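Robot Teaching Lab, Tullelgate
Handout for the second meeting: showing the arm a task by remote control

Welcome back, everyone, and thank you for sticking with the hand controllers last time (I know they take some getting used to!). Please read this before your turn in the simulator.

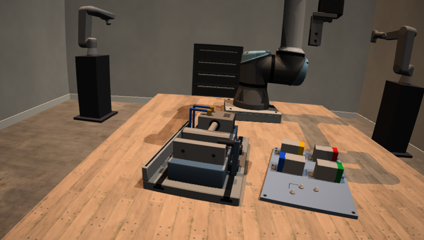
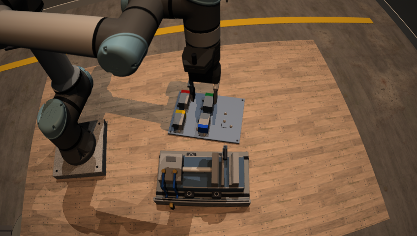
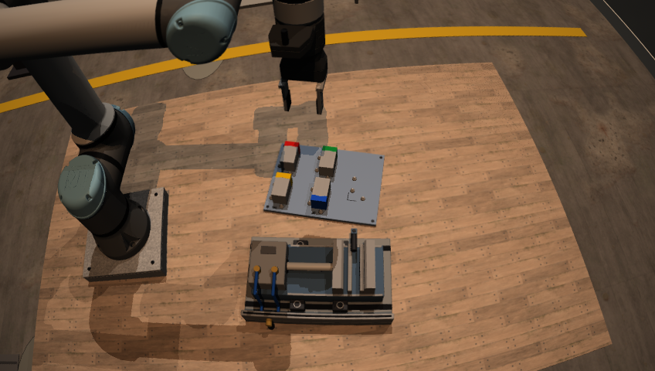 The Gretari cell in simulation: plate, blocks and vise.

A demonstration is a recording of you doing the job through the arm, and the learner will copy your habits along with your skill, so do take your time. Say the color of your block out loud before you move. With red, yellow, green and blue all sharing one plate, it's terribly easy to drift toward the wrong one, and your partner can catch it. Come straight down with the fingers open, pause, then close. Keep well clear of the blue hoses on the vise as you cross over. Each pair records 15 runs, and I'd ask you to keep every run under 40 seconds. If you fumble, finish the run anyway and mark it in the log.

Logs are due by 9 on the morning of our next meeting.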